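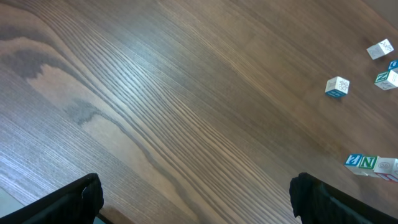
How many demonstrations do we need before the first training run is worth the compute?

We settled on 800 good episodes for the block task. The run we did in May on a smaller set gave a policy that reached for the right part of the table and then closed its fingers beside the block, and more data in the same style is the cheapest thing to try first.

Notebook, block task, June

Where we stand this morning: 1189 episodes recorded in total, 415 of them kept after review. The rest are on the Trendham disk in the rejects folder. Please don't delete them yet. I want to go back through the ones marked "slow" because I was too strict in the first week, and a slow grasp that ends well is still a grasp.

Review rules as of now:

Keep if the block is picked up in one or two tries and set down inside the goal area.
Keep if the operator pauses, as long as the pause is under three seconds.
Reject if the arm touches the table hard enough to shake the wrist view.
Reject if a hand comes into any camera after the start beep.
Reject if any stream drops frames. The Woneo recorder writes a line in the log when this happens, so search the log before watching the video.

Started at 9:20. The first batch went badly. The wrist stream was lagging the overhead one by enough to see with the naked eye, and I threw the whole batch out. Restarted the recorder, unplugged and replugged the hub, lag gone. I don't know which of the two fixed it. If it comes back, do one at a time and write down which.

Second batch was fine. Exposure is now locked on all cameras. Last week it was on auto and the table changed brightness each time the arm moved across it, and I think the May policy learned some of that. Locked values are in the Karagiannis config, under the block task heading. Leave them alone unless the room lights change.

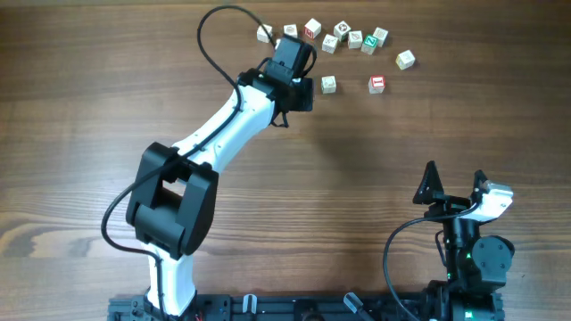

Resets are the slow part of the day. An episode takes less time than putting the blocks back in a new layout, and after an hour everyone starts making the same layout without noticing. I went through the start images from last week and most of them had the blocks bunched up in the middle. A policy trained on that will do badly on anything off to one side. Today I am making myself leave strays: most of the eleven blocks up toward the far side of the table, one alone out to the right, a couple lower down with bare wood between them and the others. The big open patch between the two arms stays clear at the start, so there is somewhere to put things down. I also turn a few blocks each time so that the face on top changes. The printed faces are a mix of letters and small pictures, and we want the policy to see plenty of both.

Tried the layout generator from the Zisus tools for half an hour. It prints a sheet with positions and you copy them by hand. Good spread, but copying took longer than the episode and I kept misreading the angles. Going back to doing it by eye, with a check of the start images at the end of each batch. Maybe use the sheet for the test set only, where we want the same layouts every time.

Notes on operating, mostly for whoever takes the afternoon:

Come in from above and stop short before closing. The episodes where I slid in from the side look smooth on video, but they nudge the neighboring blocks and then the label for which block was the target gets messy.

Don't rush the return to the rest pose. It is part of the episode, and in the May run the policy jerked at the end exactly the way our demos did.

When two blocks are touching, pick one and commit. Switching targets halfway gives us a path that makes sense only to the person who was holding the controls.

Watch the cable at the wrist on the far left reaches.
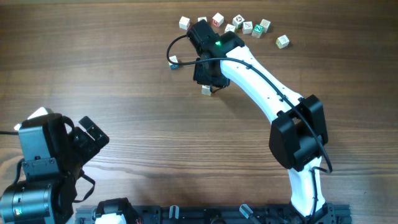
I would like more of those left reaches all the same, since the kept set is thin there. Of the 415, only a handful start with a target on that side. Next two batches should be left targets only, then back to mixed.

Stopped at 12:40. Kept count not updated yet, review of this morning's second and third batches still to do. 357 of the kept episodes have text labels. The rest need them before we can train with instructions, and the wording should stay plain: "pick up the green Z block," not "grab the Z." I found four different ways of saying the same thing in the labels from last week and changed them to match — see the label file, old version saved next to it.

To do:
Finish review of batches two and three
Label the unlabeled kept episodes
Copy the morning's data to the second disk
Find out if the hub or the restart fixed the lag
Two batches, left targets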